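Dec 14, 2019, bench 2, Gerkumdale

Came in to look at the right arm stop that Madalena logged on Thursday night. Her note says "protective stop, cause: cable snag." I'm not convinced, and I'd like it left open until somebody shows me a snag.

What we have: run 343 of the sorting job, right arm going for the basket, stop on joint 4, arm froze over the table and stayed there until she cleared it by hand. The left arm did nothing odd. The log gives 85 N at the wrist just before the stop. That's a lot for an arm that was supposed to be in free air. Either it hit something or the force reading is junk, and I know which one I'd bet on. We had junk readings in May too, and they also got written up as a snag.

Set the table out again the way her sheet has it and started the job from the top at reduced speed, one hand on the stop button. 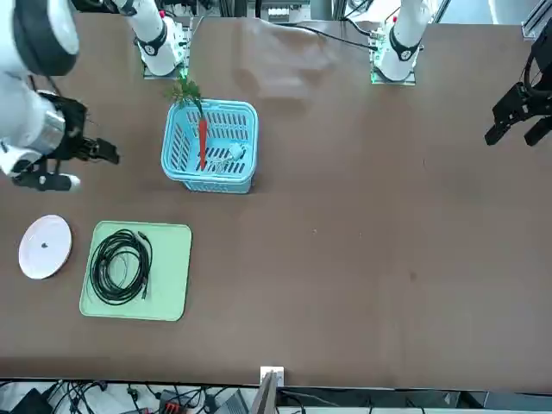 Right arm over the table, restart at reduced speed. Carrot in the basket, coiled cable on the green tray.

The snag theory needs the fingers to catch the thin white cord in the basket and pull it tight. Fine, but the thing on the end of that cord is small and it isn't tied to anything. I hooked the cord with a spring scale and dragged the lot up the side of the basket. Nowhere near 85. The cord did catch in one of the slots once, and the basket just slid along with it.

Two stops in the afternoon, both on joint 4, both with the gripper holding nothing. Zeroed the wrist sensor after the first one. Made no difference that I could see.

Irfan thinks it's the payload setting left over from the Flonora gripper. Could be. The number in the config does look heavy, but it was just as heavy last week when nothing stopped. He wants to change it and call it fixed. I asked him to leave it alone until the sensor has been swapped – if we change both we learn nothing.

To do:
Swap wrist sensor for the Rinelport spare, if Henriques hasn't taken it.
Rerun with the basket off the table.
Change "cable snag" in the log to "unknown."
Right arm stays at reduced speed, someone at the button, until this is sorted.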